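Setting up your Vendoron aroma diffuser

I've filled mine so many times I could do it half asleep, but the first time I got water everywhere, so go slowly! I write these notes for the folks who buy my Dresetti oil blends, and they work for the small tank model only.

1. Set the base on a flat surface and lift the cover straight up. Don't twist it.

2. Pour in 100 ml of cool tap water. The line inside the tank is your limit (I stop just under it). 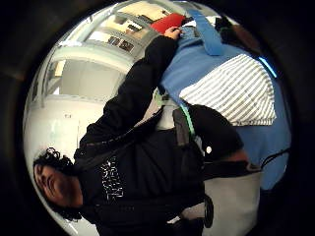 3. Add your oil. I use 12 drops for a strong blend and fewer for peppermint, which takes over a room fast.

4. Put the cover back on and press the button once for steady mist, twice for on-and-off.

Caution: Never put undiluted oil on your skin, and keep the mist away from cats, dogs and babies. If you're pregnant or have asthma, talk to your doctor before you start.

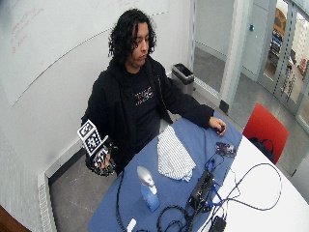
5. Wipe the tank out after every use, with the plug pulled. Old oil gets sticky and the next blend will smell muddy. Any soft cloth does the job, and a white one with thin gray stripes, like the one folded on the blue cover there, is just the sort of thing I'd grab. Dry the rim too, then leave the cover off overnight.

Note: Once a month I clean mine with rubbing alcohol on a cotton swab. Let it air out fully before you refill it.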